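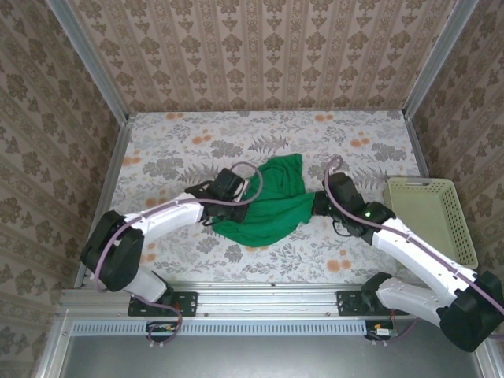 My landlady asked me last September if I could take the allotment of her brother, who had a bad knee and could not dig any more. I said yes before I understood what an allotment is. In my country we have gardens behind the house or no gardens. Here in Honovstead you rent a long piece of ground from the council, next to many other long pieces of ground, and then you are expected to know things.

I did not know things. This post is for people who are in the same position, and also for my sister, who keeps asking why I write to her about beans.

What I found on the first day

The grass was up to my waist. Under the grass was an old carpet, and under the carpet was more grass, yellow and very long. I pulled at the carpet for a whole afternoon and moved perhaps one metre of it. Hamish Mudgway, who has the plot on my left side, watched this for some time and then brought me a knife with a hooked blade. With the knife you cut the carpet in strips and each strip comes up by itself. It went much quicker.

The plot is number 701, although there are certainly not so many plots. I asked at the office and they said the numbers come from an old map, when the railway land was also included. I like this number and have painted it on my water butt.

The soil

It is clay. When it rains it sticks to the boots so that I become taller, and when it is dry I cannot put a fork into it. I bought 5 bags of compost from Pillai on the ring road and they disappeared into the ground as if I had bought nothing. Later I learned that one can order a load of horse manure for less money if two neighbours share it, and this I did with Fotis Tsolakis in November. We were both very tired and smelled terrible. My bus driver opened a window.

If I did it again, I would not dig the whole plot in the first winter. I would dig one third and cover the rest with cardboard. I dug everything, and in March everything I had dug was green again with couch grass, because each small piece of root makes a new plant.

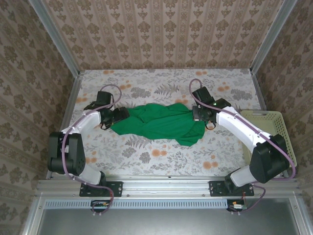
What grew and what did not

Broad beans grew very well. I planted them in November in two rows and they stood through the frost, a little bent but alive. In May the tops were black with aphids and I pinched them out with my fingers, as the seed packet advised. We ate beans until my husband asked politely if there was something else.

Carrots did not grow, or they grew with three legs. Potatoes were good, with some holes from slugs. Of the lettuce I can say nothing as I never saw it after the night I planted it out. The courgettes I planted 4, and this was too many by three. Everybody told me this and I thought they were exaggerating.

I also tried a climbing bean which my mother sent me in an envelope. I do not know its English name. It has a flat yellow pod and we cook it slowly with tomato and a lot of garlic. It started late and I had nearly given up on it, but in August it went over the top of the canes and hung down the other side, and I was more proud of this bean than of anything I did at work this year.

Some people have written to me with questions after the first post, and this one came more than once.
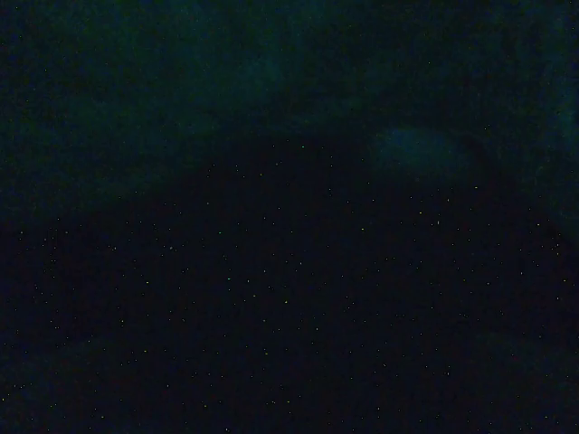

How much time does a plot take in one week?

In winter almost none, perhaps an hour to look at it and feel guilty. From April until the end of August I go most evenings after work, half an hour for watering and picking, and one longer morning at the weekend for weeds. If you cannot go in June, ask a neighbour, as June is when the weeds win.

Ada Cattaneo asked me also about the waiting list. I was lucky and did not wait, but I hear it is now over 200 names, so please write to the office soon if you are interested. They do not answer emails quickly. It is better to telephone before lunch.

Next month I want to plant garlic, and I must repair the door of the shed, which closes only if you lift it.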